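Notes from the Drunomura open day, October. Went for the manipulation demo in the back bay, stayed most of the afternoon. Thread. 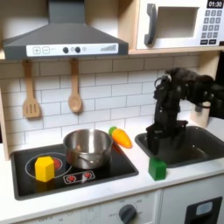
Kitchen cell, arm over the sink. Green block at the corner, yellow one on the burner.

**2/** The cell is a kid's play kitchen with one arm on the right-hand side. Rimon builds the control stack, Gredel did the mounting and cabling. Visitors stood behind a tape line 2 metres back, which was fair enough but made the small blocks hard to see from the second row.

**3/** Task set is short-range pick and place. An operator types an instruction in plain words, the policy runs, someone writes down pass or fail. Objects are put back by hand between runs. The reset took longer than the run most of the time I was watching.

**4/** They posted the morning's tally on a whiteboard: 174 attempts, 136 passes. That works out to 78 per cent. No retries counted, and a drop outside the target is a fail even if the object ends up in a sensible spot. I'd like to see more groups score it that way.

**5/** Asked about the shiny pot. Reflective metal is the usual headache for depth cameras, so they don't use depth at all on this cell. Colour images only. The staff member I spoke to said the pot still accounts for more than its share of the fails, mostly on placing into it.

**6/** Training data for this kitchen is up to 2,000 teleoperated demonstrations, collected over the winter. They were clear that the number includes some they'd now throw out. Early ones have long pauses where the operator was thinking, and the policy learned to pause too.

**7/** Speed. It's slow. The arm approaches, settles, then closes, and the settling is the part you notice. Someone in the crowd asked if it could go faster and was told yes, with a worse pass rate. They didn't have a curve to show. I asked for one.

**8/** The sink is a harder target than it looks. The basin sits below the counter, so the gripper has to come down close to vertical or it clips the rim. Rimon's fix was more demonstrations with a steep approach. No change to the planner, as there isn't a separate planner.

**9/** Safety setup was basic and sensible - e-stop on the bench, force limit on the arm, one person with nothing to do except watch. It got stopped once while I was there, for a cable that had worked out of its clip. Back running in a few minutes.

**10/** MacAulay had the bay next door with a bin-picking line. Much faster, much narrower job, and a bigger crowd. Hard to compare the two. One has known parts and fixed lighting, the other has to cope with whatever the last reset left on the counter.

**11/** What I didn't get an answer on: how it does in a kitchen it hasn't seen. They have a second layout but it wasn't set up for visitors. Without that, the 78 is a number for this counter and these objects.

**12/** Handout has the arm spec and the scoring sheet, no results table. I'll scan the scoring sheet tonight and add it to the bottom of the thread. Parking at Drunomura is on the north side only, the south gate was locked all afternoon.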